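Danberg School Supplies
Home > Primary > Planners and record books > Era Homework Planner

Era Homework Planner, class box

Class box: £69
Class box with teacher's record book: £81
Single sample copy: £2
Prices are before VAT. Delivery is worked out at checkout.

The Era is a term-length homework planner for pupils in the upper years of primary school. Each book covers 13 weeks, which is enough for the longest term in most school calendars with a little left over. Pupils start a fresh book every term. A book that has been lost or left out in the rain is therefore only a term's worth of paper, and the new one starts clean.

The planner is undated. You fill in the week beginning at the top of each spread, or have the pupils do it on a Monday morning. It can be started at any point in the year, and spare copies left in the cupboard can be used the following year.

What is in the book

The first page has space for the pupil's name, class and teacher. Facing it is a page where the school can write its homework policy in its own words, or stick in a printed slip. We leave this blank on purpose. Earlier versions had a standard wording and most schools covered it up.

After that come the weekly spreads. The left-hand page has a box for each school day, with a line for the subject, a wider space for the task and a narrow column for the date it is due. The right-hand page has the reading record, a spellings list and a message area shared by home and school. There is a signature line at the foot of the page for a parent or carer and another for the teacher.

At the back there are times tables, a list of commonly misspelt words, a page of squared paper and a page of lined paper. The last page is for the pupil to write down what they want to carry on with next term. 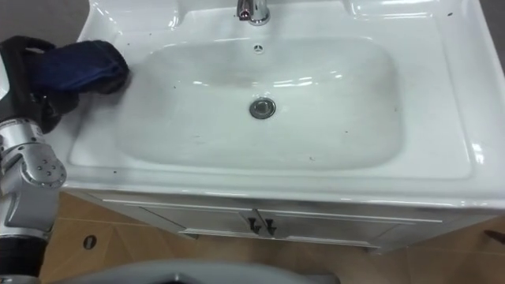
White basin with chrome tap and blue cloth

The weekly spread in more detail

The due date column is the part we are asked about most. In a lot of planners the task is written on the day it is set, and the pupil has to remember separately when it needs to be handed in. With the Era, the day it is set and the day it is due are on the same line. A parent looking on a Tuesday evening can see what is wanted by Friday without turning the page.

The reading record has a line for each day of the week, including Saturday and Sunday. Each line has space for the title, the pages read and a short comment. The comment space is small. Teachers told us that a large one put families off writing anything.

The spellings list is ruled in two columns. The first is for copying the words from the board and the second is for practice at home, folded over if the teacher uses look, cover, write, check. A dotted fold line is printed down the page.

The message area is ruled in plain lines. There are no ready-made headings, faces or stickers in it. Schools that use a reward scheme usually have their own stamps and there is room for those beside the signature lines.

Specification

Size: slightly larger than A5, portrait
Cover: coated card, wipeable on the outside only
Binding: wire, opens flat
Paper: uncoated, suitable for pencil, ballpoint and handwriting pens
Weekly spreads: 13
Cover colours: green, navy, maroon
Order code: ERA-13 followed by G, N or M

One box is one colour. If you need a mixture for different classes, order a box of each or ring the office, who can sometimes make up a mixed box from part stock.

The teacher's record book

The record book goes with the planner and follows the same 13 weeks. There is a row for each pupil and a column for each piece of homework, with a wider column at the end of the week for notes. It is meant for marking that work has come in, with a tick or an initial, and is not laid out for scores or levels. If you need to keep marks, the Ninh markbook further down this page will suit you better.

The record book also has a short section for parents' evening. Each pupil has a few lines to themselves, so that anything you want to raise can be jotted down as the term goes on. The pages are perforated and come out if you would prefer not to have them lying about in the classroom.

It can be bought with the class box at the price shown. We don't sell it separately through the website, but schools that already have the planners can order one by phone. 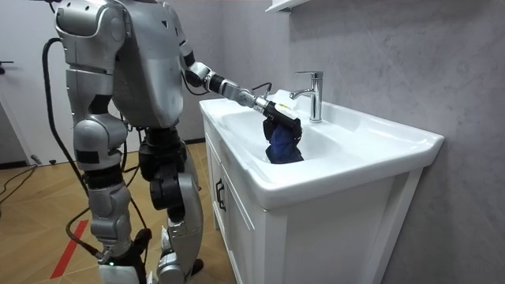
Can pupils use the planner if our school sets homework once a week?

The layout works for weekly homework as well. Most schools that do this write the full task in the box for the day it is given out and use the other boxes for reading, spellings or reminders about PE kit and trips. If you only ever set one piece a week and don't use a reading record, the Era may have more space than you need, and it would be worth ordering a sample copy first.

Using it in class

Nhung Ngô, who teaches at a primary school in Coltville, has used the Era with her class since it came out. She puts the homework on the board before lunch and gives the class a few minutes to copy it in. "Doing it at the end of the day was hopeless," she told us. "Half of them had their coats on. Before lunch they're sitting down and I can walk round and check it." She also asks pupils to tick the due date once the work is in the tray, and says this has cut down on arguments over who handed in what.

Her other suggestion is to spend part of the first lesson of term filling in the front page and the first spread together, with the book open on every desk. Pupils who join later in the term can be shown by whoever sits next to them.

For pupils who find copying from the board difficult, the task space is wide enough to take a standard address label. Teachers can print the homework on labels and hand them out. The paper takes labels well, but they can't be peeled off again without tearing it.
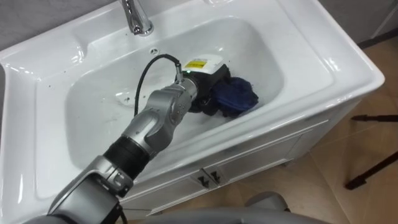

Labels are also a practical way of adding a translation for families who read another language at home. We don't supply these. The wording of the headings in the planner has been kept short and is the same on every spread, so a single translated sheet sent home at the start of term will cover the whole book. A plain list of all the headings is available from the office by email if you want something to work from.

Pupils who write large may find the daily boxes tight. There is a wide-line version, ordered with the letter W at the end of the code, which has fewer lines to each box and is otherwise the same. It comes at the same price. It is only kept in green.

Changes in this printing

The current printing has a heavier back cover, after complaints that the last few pages were curling by the end of term. The wire is also slightly thicker. The times tables have been reset in a larger size and the misspelt words list has been put into alphabetical order. Nothing has moved on the weekly spreads, so new and old copies can be used side by side in the same class.

If you have boxes from the previous printing that have not been opened, there is no need to send them back.

Printing with your school name

Covers can be printed with the school name and badge in one colour. This is done at our own works and adds to the delivery time. For planners needed at the start of the January term, please send artwork by the first week of December. Artwork should be a clean black and white file. A photograph of the badge on a jumper will not print well and we will come back to you for something better.

Mỹ Lưu in the print room will send a proof by email and nothing is printed until it has been approved. Please check the spelling of the school name and the phone number, if you are including one. Once a proof is approved we can't take the order back. 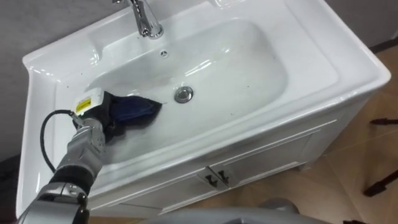

Do we have to order a full box for a small class?

Class boxes are the smallest quantity at the box price. Small schools often share a box between two classes, and the books keep from one year to the next as they carry no dates. If you only want a few, single copies can be bought at the sample price of £2 each, up to the limit shown in the basket. Printed covers aren't available on single copies.

Delivery and returns

Plain stock is sent out from our warehouse on working days. Someone needs to be at the school office to sign. If the school will be closed, put the closing date in the notes box at checkout and we will hold the parcel until you are open again.

Unopened boxes of plain stock can be returned within the period given in our terms of sale. The school pays the return carriage unless the box is faulty or we have sent the wrong colour. Books with printed covers can't be returned unless the fault is ours. If pages are missing or bound in the wrong order, keep the book and send us a note of the order number, and we will post a replacement.

Ordering

Schools can pay by card or be invoiced against an order number. New accounts need a signed order on headed paper for the first purchase. Parents are welcome to buy single copies by card.

Prices on this page checked 31 Jan 2018.

Related items

Ninh markbook, for recording marks and test results by subject
Era reading record, the right-hand page only, stapled
Address labels, white, on sheets
Clear plastic covers to fit the Era planner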